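Every January I have a go at the charging table, and every January I forget how much I dislike doing it. It lives against the wall where the light is good, and over the course of a year everything in the house with a battery ends up on it sooner or later. Phones, of course, and the tablet, and the e-reader my sister passed on to me, and then all the leads that go with them (and quite a few that go with nothing I own any more). By Christmas you can't put a cup of tea down on it.

So I made a pot of tea anyway, put it on the windowsill, and started with the leads.
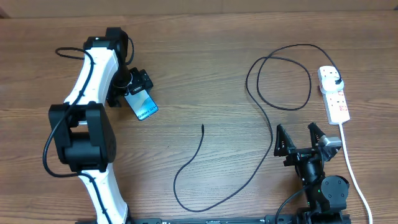 Yae Honda
Writer and chief untangler at Kuko, a blog about living in small rooms

I've come round to thinking that one long black cable is worth more than three short ones. A short lead ties you to the socket, and you end up hunched over the end of the table like somebody reading a gas meter. With a long one you can plug it into the power strip, let it wander across the wood, and have the phone wherever you happen to be sitting. Yes, it loops about all over the place. I used to fight that with clips and little sticky hooks from Jardine, our hardware shop, and the hooks fell off one by one, usually in the night, with a tick that had me sitting up in bed. Now I just let it lie in a big loose loop when it's in use and wind it up when it isn't.

The multi-socket strip stays where it is, up towards the back. I did try it on the floor for a while, but I was forever crawling about to find the switch, and my knees have opinions about that.

My friend Skye Chisholm swears by putting a label on both ends of every lead, and she has lovely handwriting so hers look very smart. I managed four labels before I got bored, and one of those says "the other one". Still, it has helped! If you only do the phone lead and the tablet lead you'll be most of the way there.

After the leads came the long thin things, by which I mean anything flat and narrow that won't stand up by itself and slides off every pile you put it on. I have more of these than I'd realised. They used to go in the drawer, where they jammed it shut. This year I've given them a letter rack, a Borari one I found at the church sale, and they stand up in it on their edges, looking like toast.

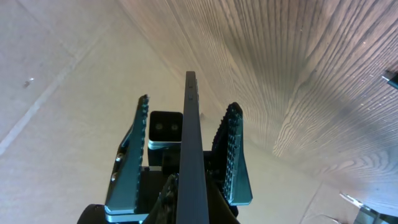 Wiping down the screens

I leave this bit until the end, when the leads are out of the way, and I always do it with the screens off. You can't see a thing when they're lit. Turn the tablet off, tip it back until the light falls right across the glass, and all the specks and smudges you've been happily reading through for months come up at once. It's a bit of a shock the first time.
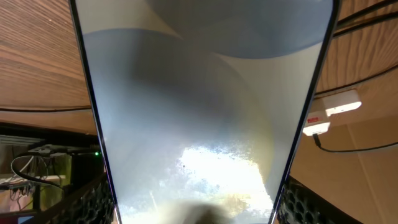
I use a soft dry cloth first, a big one, going from the top down so that the dust doesn't just get pushed about. If there are still marks after that I dampen one corner with plain water, only barely, and go over it again with small circles. My mother used to breathe on her glasses and polish them on her cardigan, and I will admit to having done the same with the phone more than once, but the cloth is better. Mine came in a pack from Gronside years ago and they've been through the wash so often they've gone beautifully soft.

The edges want doing as well, where the glass meets the border, and a dry cotton bud run along there will pick up a surprising amount of fluff. Then I do the table itself, following the grain, and put back only what gets charged every week. The e-reader has gone on the bookshelf, where it probably belonged all along, and the spare leads are in a shoebox under the bed until Skye comes round with her labels.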